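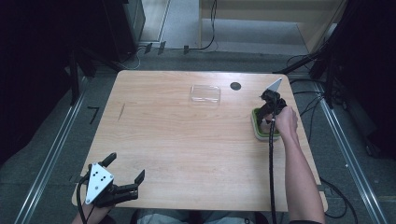 4. Table chores: what to expect

Skullo can repeat simple tabletop chores once it has been taught by hand. It can't yet run a kitchen or a packing bench by itself — plan on a person nearby for every session.

4.1 Teaching a chore

1. Clear the table of anything the chore doesn't use.
2. Sit facing the long side and take one gripper in each hand.
3. Open both grippers fully, then press Start.
4. Pick up, move and set down each item at half your normal speed.
5. Press Stop before you let go of the grippers.
6. Repeat the chore at least 46 times, shifting the items a little each time.

Note: Keep the plate on each gripper uncovered. Long sleeves should be rolled up.

Caution: Keep both cables clear of your lap and chair wheels.

4.2 Which chores work

Placing light, stiff items in open containers works well. Closing lids works on most days. Wiping is poor, and folding cloth isn't supported in release 2. In the Wesley shop trial, Skullo finished 3,671 of 3,861 pick-and-place tries without help. Spills, wet glass and sharp tools still need a person.

If a chore fails twice in a row, go back to step 1 and teach it again.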